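October

Up at six to finish the note on the Fakhoury matter before the phones started. The school's policy on changing rooms runs to four pages and contradicts itself on the second, where it says a pupil's parents must be told of any request and then, two paragraphs down, that nothing is to be passed on without the pupil's consent. It was adopted in 2000 and I doubt it has been read through since. I marked both passages and wrote that the governors should suspend the first until we have met.

Call with Nima Shokri at ten. She acts for the family and was civil. They want a written apology and a proper policy, and no money beyond the fees already paid. I said I would take it back to the school. My own view is that they should agree by the end of the week, but the head wants to argue the point on confidentiality, and I will have to tell him it is a poor one.

Lunch at my desk. Monlow sent over the bundle for the Illilora grievance with no index again. It took me most of the afternoon to put the letters in order, and one from the union is missing — I have asked for it twice now.

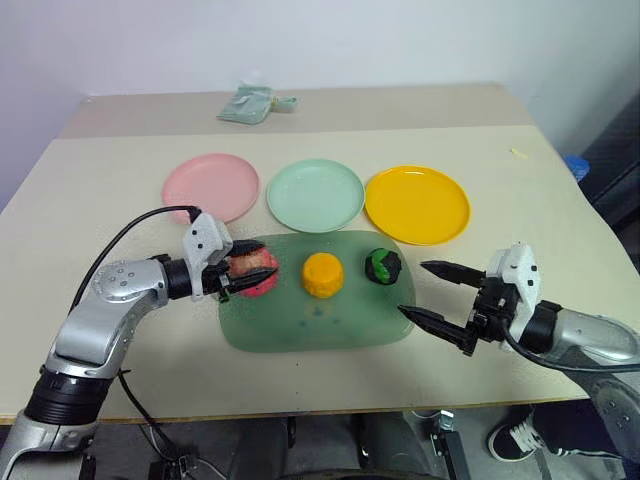 Wajid Siddiqui
Solicitor, education and employment

Left the office at seven. Train late. I read the new guidance on exclusions on the way home and got as far as paragraph 50, which says much the same as the old one in longer words. I must ring the tribunal in the morning about the hearing date and find out whether Skurkik's witness can come by video.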